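Koubek Plumbing Opens Second Shop in Leltthorpe

Home/News/Koubek Plumbing Opens Second Shop in Leltthorpe

Posted 7/15/25

Folks in Leltthorpe who have been driving over to Corncombe every time a toilet valve gives out will be glad to hear that Koubek Plumbing has opened a second shop, right on Nerley Street, in the old shoe repair building with the green awning. The family firm has been in Corncombe since the days when most of its calls were for frozen well pumps, and it has wanted a place across the river for a good long while.

The new shop has a parts counter up front and room out back for three vans, and 8 people will be working there to start -- most of them Leltthorpe neighbors already.
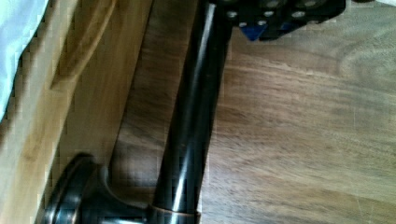

Last year the Corncombe office handled 2,271 service calls, and 328 of those came from Leltthorpe in January alone, when the cold snap burst pipes all over the east side and some households waited days for a visit. Having a crew in town should make the next hard winter a little easier on everybody.

The counter opens at seven every weekday morning, coffee included, and the phone number is the same one you already have on your refrigerator. Parking is behind the building, off the alley.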